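How to Wash, Dry and Store Cloth Napkins and Dish Towels

Posted by Rekha Sastry, updated Apr 1, 2026

Cloth napkins and dish towels last for years if they are washed correctly and put away dry. Most problems people write to us about come down to too much detergent, too much heat, or a stain that sat in the hamper for a week.

What you need

Plain liquid detergent, white vinegar, baking soda, a soft brush and a drying rack. A mesh bag is useful for napkins with a lace or fringed edge. Fabric softener is not needed. It coats the fibers and a coated towel will push water around a plate without picking it up.

Step 1. Treat stains the same day

Scrape off anything solid with the back of a knife. Rinse the spot from the wrong side of the cloth with cold water, so the stain is pushed out the way it came in.

Grease: rub in a drop of dish soap and leave it for 20 minutes.
Red wine or berries: rinse, then soak in cool water with a spoonful of baking soda.
Candle wax: put the cloth in the freezer, crack the wax off, then treat what is left as grease.
Coffee and tea: dab with equal parts vinegar and water.
Turmeric: wash as normal and dry in full sun. It may take two or three rounds.

Do not iron over a stain. Heat sets it and after that there is not much to be done.

Step 2. Wash

Wash kitchen cloths on their own. Shahab Mazandarani, who edits this page with me, washes his with bath towels and gets lint on everything. Use warm water for cotton and cool water for linen. Fill the drum to about two thirds – cloths need room to move or the soap stays in the folds. Use half the detergent the bottle suggests. If towels come out stiff, run them through once more with a cup of vinegar and no detergent.

New cotton shrinks a little. Wash it once before you hem it or cut it to size.

Step 3. Dry

Shake each piece hard and pull the corners square while it is damp. Hang it by the short side. If you use a dryer, set it to low and take the cloths out while the hems are still slightly damp, then finish them flat on a rack.

Step 4. Fold and put away

Lay the cloth flat and smooth it outward from the middle. Fold it in half lengthwise, then in thirds. Stack with the fold facing you and put clean cloths at the bottom of the pile so that all of them get used in turn. An open-weave basket works well for storage and lets air through. Closed plastic tubs hold damp.

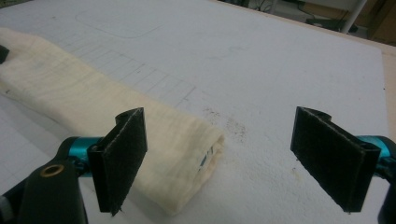
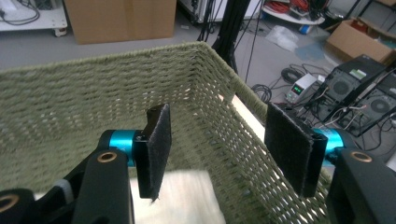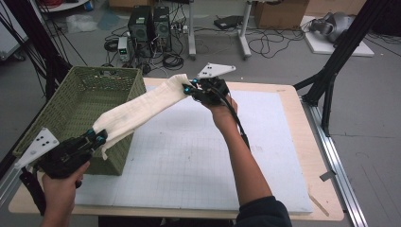

How often should dish towels be changed?

Every day if you dry dishes by hand, and right away if the towel has touched raw meat juice or been used on the floor. Napkins can go two or three meals when they are still clean. Let a used towel dry out before it goes in the hamper, or it will start to smell and may mildew.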